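Interim Progress Report to the Bakalis Fund for New Writing
Project: The Brirnness Cycle, publication and reader development
Reporting period: March to August
Submitted by: Melina Petridis, Managing Editor, Hukthorpe Press

1. Purpose of this report

This report covers the second half of the grant period for the Brirnness Cycle, a five-volume series of fantasy novels by Babita Semwal. It sets out the work completed since our last submission, the use made of the award, and two changes to the schedule for which we ask the Fund's approval.

2. Editorial progress

Volume three, The Salt Regent, was delivered in March and went through structural and line editing by the end of May. The author rewrote the final quarter of the manuscript after the structural edit, which moved the siege of Fliten from the closing chapters to the midpoint. The revised text is stronger, but it added 28 pages and required a second copyedit. The cost of that work was met from the contingency line.

Proofs were returned in July. The map of the northern coast has been redrawn to agree with the text, and the list of characters now appears at the front of the book, as readers of the first two volumes had requested. The e-book files have been tested on the usual devices and are ready for release.

Volume four exists in full draft. The author has supplied 76 chapters in short form, several of which will be combined before the manuscript reaches the copyeditor. The editorial team expects to hold a complete working text by November.

3. Sales and distribution

Volume two continued to sell steadily through independent bookstores. Returns were lower than forecast. The print run of volume three has been set at 400 hardcovers, with paperback copies to be printed on demand. This is a smaller first printing than the one described in our application. It reflects the pattern seen with volume two, where most orders after the first month were for the paperback or the e-book.

The audio edition of volume one has been recorded and is with the distributor. We had hoped to report early figures here, but the distributor's first statement has not yet been issued. It will be forwarded to the Fund when it arrives. 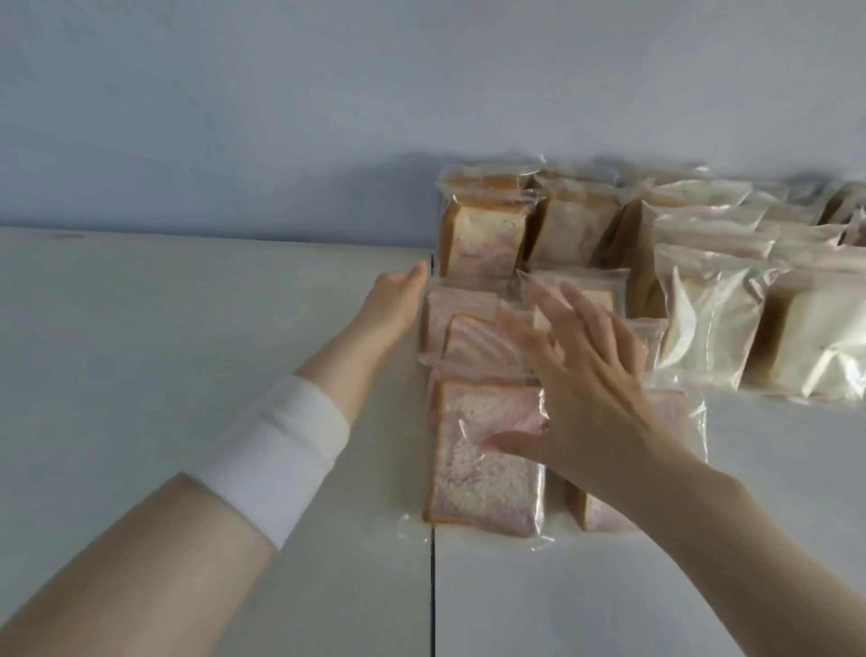
Bread in clear packaging
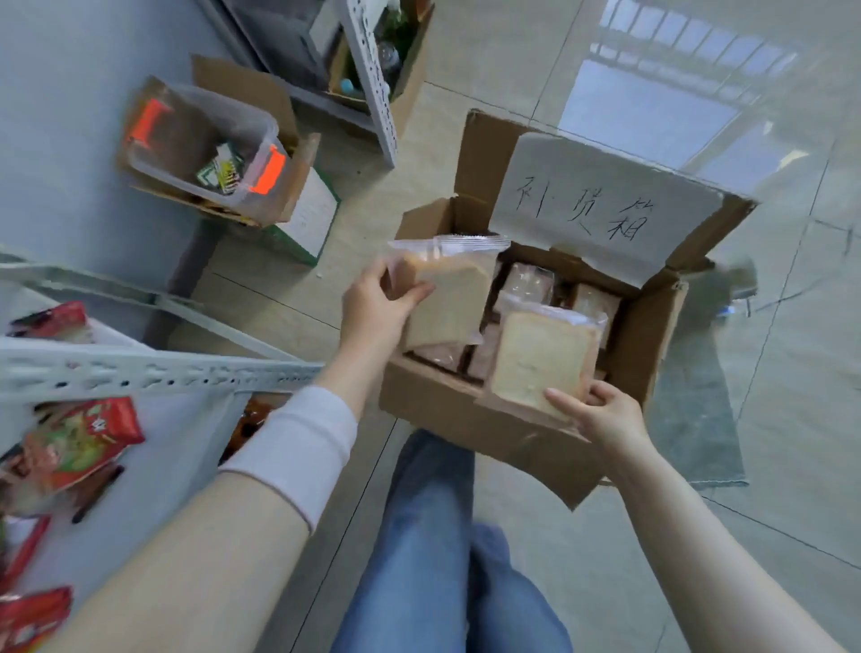 Hukthorpe Press, Editorial and Reader Development Department

4. Reader development

The grant supports a program of advance reading, workshops and school visits. During this period 93 advance readers were registered, and each received volume three in electronic form together with a short questionnaire. Responses were generally favorable. The most frequent criticism concerned the number of narrators in the opening section, and the author has since added the narrator's name to each chapter heading.

Ms. Semwal led four workshops on building an invented world. Sessions addressed naming, invented law and trade, and the handling of languages on the page. Attendance was good at three of the four. The June session was poorly attended owing to a conflict with local examinations, and we do not plan to hold a workshop in that month again.

Two school visits were postponed at the request of the schools and will take place in the fall term. Travel costs for these visits remain unspent and are shown as committed in the attached statement.

5. Budget

Expenditure is within the approved total. Copyediting exceeded its line for the reason given in section 2. Cover design came in under budget, as the artist agreed a single fee for volumes three and four. No funds have been moved between the publication and reader development headings.

6. Changes requested

We ask the Fund to approve the following:

Release of volume four to move from January to April, to allow time for the combined chapters to be edited properly.

The unspent portion of the cover design line to be applied to the audio edition of volume two. A quotation from the studio is attached.

Neither change affects the end date of the grant or the total award.

7. Next period

Work before the next report will consist of the publication of volume three, the structural edit of volume four, and the two postponed school visits. The author has also begun an outline for the final volume, and a synopsis will be sent to the Fund in confidence once she has settled the ending.

Questions about the financial statement or the schedule may be addressed to Melina Petridis at the Hukthorpe office.

Attachments: statement of expenditure; advance reader questionnaire and responses; studio quotation; revised publication schedule.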